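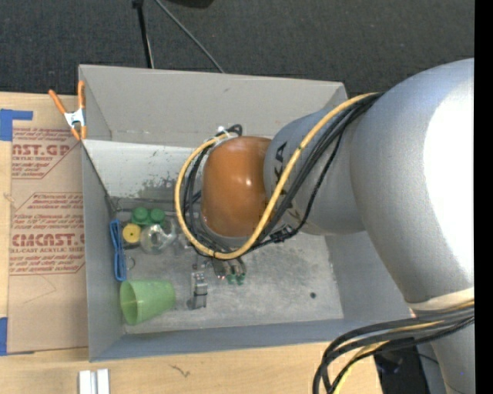 # Vedmont games open day, 16 Feb 2020

Perkstead opened its studio to players for the second time this winter, and I went along for the afternoon session. Perkstead make Vedmont, the co-op survival game with the frozen valley map, and the open day was tied to the next season update. Places were given out by ballot through the in-game mailbox. If you didn't get one, these are my notes on what was shown and what you can expect in the patch.

## Getting there and signing in

The studio is on the second floor of an office block ten minutes' walk from the station. There is no sign on the street, only a name on the buzzer panel, and I walked past it once. You need the confirmation code from the mailbox message, and it has to match the account name on your phone, so log in before you leave home. The mobile signal in the stairwell is poor and the queue stopped more than once while people waited for the app to load.

There were 40 of us, split into two groups. Mine had the talk first and the playtest second. Coats and bags went in a side room and we were asked not to take photographs of any monitors.

## The talk

Aurora Seixas, the lead quest designer, spoke for most of the hour. She started with the winter quests and said that the Lantern Run had been too long. Most players dropped it at stage three, where you carry the lit lantern over the bridge without sprinting. In the new season it is cut down to 9 stages from 14, and the bridge section can be done in a group, with the lantern passed from player to player.

Weekly quests are changing too. At the moment they expire when the week ends, and if you miss one you miss the badge that goes with it. From the update onwards they will stay open until the end of the season, though you only get the bonus shards if you finish them in their own week. This got the best reaction of the afternoon.

She then showed the new area, Sermont, which is a mining town on the east side of the map beyond the pass. It has:

- two fast travel points, one at the lower gate and one at the pit head
- a trader who takes ore in place of shards
- an underground section with no map marker, where you have to follow chalk signs
- a boss called Mazurek, who appears only after dark in game time

Mazurek costs 3000 shards to summon the first time and nothing after that. Somebody asked if the price could be shared between a party, and the answer was yes, as long as everyone is standing inside the ring when it is paid.

## The playtest

We had 20 minutes each on the new build. I spent mine in Sermont. You arrive by cart at the lower gate and the first quest starts as soon as you speak to the gatekeeper. He wants three coils of rope from the storehouse. Two are on the ground floor and the third is up on the beam, and you reach it from the outside steps.

The chalk signs work well once you notice that the short stroke always points to the exit. I didn't notice until quite late and ended up back at the same lift several times. Climbing feels quicker than it does in the live game. The inventory screen has been rearranged so that food and tools are on separate tabs, and I kept opening the wrong one.

I had one crash, when I opened the trader's window during a snow effect. Aníbal Quintela from the test team wrote it down and said they had seen it before on that build. He also confirmed that old saves will carry over, but any rope stored in camp chests will be converted to the new coils, so there is no point in stockpiling it now.

I didn't get as far as Mazurek. One person in my group did and lost the fight almost straight away. He said the second attack comes from behind and that the sound cue is hard to hear under the wind.

## Questions at the end

- **Cross-play:** still planned, no date.
- **Private servers:** no.
- **More camp storage:** yes, one extra chest per player.
- **Controller remapping:** in the update, including the map button.
- **Last winter's skins:** coming back to the shop for shards, apart from the founder's cloak.

The update is due before the end of February. Everyone who attended gets a miner's lamp for their camp, sent to the in-game mailbox. Mine hasn't arrived yet, and I'll add a line to this page when it does.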